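Junanetti Grocers Co-operative
Minutes of the equipment review meeting, 16 Apr 2022

Present: Osvaldo Bianchini (chair), Gerardo Melis (minutes), Yeo, Priya from the packing floor, Len from accounts
Apologies: none

1. Previous minutes
Accepted with one correction. The freezer door quote was for parts only. Len to tell the supplier we still want labour priced.

2. Jarent picking service
Osvaldo went over the offer again for those who missed the January meeting. Jarent would supply an arm, a gripper and its Zirnum picking software as a monthly service. We would supply the bench, the bins and the power. The term is two years, with a break at six months if we give notice in writing.

The offer covers mixed grocery items picked from an open bin. It does not cover bagging, weighing or anything above the arm's rated load. Yeo asked whether loose produce counts as a grocery item under the contract. Gerardo read out the clause, which says "packaged and unpackaged goods by agreement". The meeting felt this was too vague and wants a list attached.

3. Cost
Len has the monthly fee at $400 more than the figure we budgeted. Part of that is the service visits, which Jarent now lists separately. He has asked whether we can drop to four visits a year and has had no answer yet. Freight to our centre is extra and the quote leaves the line blank.

Osvaldo said he would not take it to the members until the freight is filled in. Agreed.

4. Floor space and power
The corner by the cool room is still the favourite. Priya is worried about trolleys getting past at the change of shift. Yeo will mark out the footprint with tape and leave it down for a week so people can try walking around it. An electrician needs to look at the outlet on that wall before we sign anything.

5. Bench work
Discussion of how the service would handle our kind of stock - bottles, root vegetables, small wrapped goods - all in the one grey bin. The arm on the bench is a KUKA. Priya would like softer items tried as well, tomatoes and bread rolls first. Gerardo asked that any damaged stock be written down by item, so we can compare it with what we lose on the floor now.

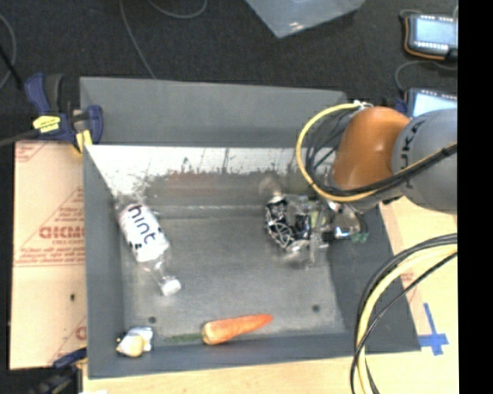 Yeo said that the picking itself worried him less than the refilling, as someone still has to bring each bin over, and if that person is standing there waiting then we have saved no labour at all. He wants the refill time included in whatever figures Jarent gives us. Len agreed and will add a line for it in the cost sheet.

Priya asked who clears a jam on the night shift. The offer has phone support in business hours only. Osvaldo to ask for a price on evening cover.

6. Actions
Osvaldo - freight figure, evening support, list of goods for the contract
Len - service visits, refill line in the cost sheet
Yeo - tape out the footprint
Gerardo - book the electrician, circulate the draft contract

7. Other business
The label printer is jamming again. Priya has the old one in the storeroom if it gets worse.

Next meeting to be set once the freight figure is in.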